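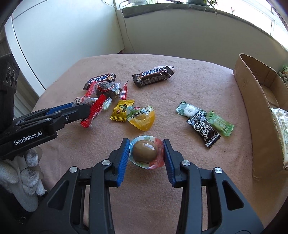

零食混装一盒，卤蛋杯和巧克力、硬糖怎么分层才不会压坏、串味？

Anouk Meijer
发表于 2018年12月　版块：收纳与包装

家里要给外地的亲戚寄一箱零食，同时自己办公室抽屉里也想留一盒，东西是一样的，所以想一次分好。种类比较杂：
透明塑料杯装的卤蛋，封膜是印刷的；
五香味鹌鹑蛋，也是小杯封口；
士力架和另外一种巧克力棒；
散装硬糖，有扭结纸的，也有枕式包装的，还有环形薄荷糖；
几块方形的小包糖。

手头的容器是一个Trultent的扁盒，内部高度够放2层，没有隔板。目前的做法是把所有东西倒在铺了毯子的桌上挑一遍，再按颜色往盒子里放，好看，但有几个问题没有想明白：
一、蛋类的封口杯放上层还是下层。上次放在下层，取出来时有一杯的封膜鼓了一点，不知道是压的还是别的原因，没敢吃。
二、薄荷糖会不会让巧克力串味。两者都有独立包装，但扭结纸显然不密封。
三、扭结纸的糖总是自己松开，散在盒底，有没有不用胶带的办法。
四、在毛绒毯子上分拣，糖纸容易粘毛，尤其是扭结的两头。换成什么台面比较合适。

箱子路上预计走几天，不走冷链。请按实际操作回答，谢谢。

Sleiman
回复

按你的顺序答，先说总的分法：先按密封方式分，再按硬度分，颜色放在最后考虑。

密封方式有三档。第一档是热封杯，即卤蛋和鹌鹑蛋，内容物含水，漏了会污染全盒。第二档是枕式包装，巧克力棒、方形小包糖、一部分硬糖，三边热封，防潮尚可，怕刺穿。第三档是扭结纸，只起包裹作用，不隔气，不防潮。

关于封口杯。放下层，杯底朝下，封膜朝上，杯与杯之间塞紧，使其不能倾倒。关键在于封膜上方不能有集中受力点。硬糖直接压在封膜上，颠簸时受力面积很小，是最容易出问题的组合。上下层之间垫一张瓦楞纸板，裁得比盒内尺寸略小，四边能落在杯沿上即可。杯沿是整个杯子最结实的部位，纸板的重量和上层的重量都应由杯沿承担。如果两种杯子高度不一致，把矮的一种底下垫平，让杯沿齐高，否则纸板会翘，等于没有垫。

鼓膜的那一杯，不要吃。受压变形和内部产气从外面看很难区分，松手后膜面能回到平整的多半是受压，一直绷着的按变质处理。判断不了也按变质处理，一杯蛋不值得试。开箱后先检查杯沿有没有油渍，有油渍说明热封处已经开口，同样丢弃。

关于串味。巧克力含脂肪，吸味比较明显，薄荷又是挥发性很强的一类。枕式包装完好时，短途几天问题不大，长期同盒存放就不建议了。办法是把扭结纸和薄荷类的糖单独装进一只自封袋，挤掉空气再封口。不必每种糖一个袋，薄荷一袋，其余扭结糖一袋，够用。

关于松开。扭结纸松开的主要原因是糖在盒里滚动，两头反复摩擦。装进小袋并且装满，糖之间没有空隙，就不再滚动。宁可换小一号的袋子，也不要用大袋装半袋。透明玻璃纸类的回弹比蜡纸大，装袋之前把两头再各拧一圈，方向与原来一致，反着拧会直接拧开。

关于台面。毛绒毯子的好处是糖不会滚下桌，坏处你已经说了。换成硅胶烘焙垫，或者带浅边的托盘里铺一张厨房纸，都可以。分拣时戴手套的话，棉线手套本身也掉毛，而且指头部分脏得很快，摸过封口之后留印，建议换成无粉丁腈手套，或者洗净擦干后直接用手。

最后是温度。巧克力棒放在纸板以上、盒子正中，四周用硬糖袋围住，能延缓一点升温，效果有限。夏季寄件建议巧克力不要放。现在这个季节，不贴着暖气存放就行。

Trodari
回复

楼上写得比较全了，补充两点。

办公室那一盒和寄出的那一盒不要用同一种装法。寄件按受力来排，抽屉里按取用来排。抽屉里我会把蛋放在最外侧，竖着一排，保质期早的靠手边。蛋类的保质期一般比硬糖短，混在一起很容易忘。可以用记号笔把到期月份写在杯侧，不要写在封膜上，笔尖会划伤膜。

另外自封袋买最薄的那种就可以，我用的规格是16丝的，太硬，塞在盒子里反而占地方，边角还会顶到旁边的包装。后来换了软的。

Filetine
回复

直接买带格子的盒子，15格的那种，一格一样，不用想这么多。卤蛋我一般不寄，重。

Anouk Meijer
回复 Sleiman

纸板落在杯沿上这一条有用，之前垫的是气泡膜，软的，等于没有分散受力。量了一下，两种杯子确实不一样高，鹌鹑蛋那种底下垫了折叠的牛皮纸，基本找平。扭结糖装袋之后上层空出来不少，又补了几根巧克力棒。

鼓膜那杯已经扔了。格子盒也看过，杯子放不进格子，所以还是用原来的扁盒。

Sleiman
回复 Anouk Meijer

补进去的巧克力棒平放，不要立着。封箱前把扁盒盖好轻轻晃一次，听到杯子有碰撞声就再塞纸，直到没有声音。外箱与扁盒之间也要填满，六个面都填，底面最容易漏掉。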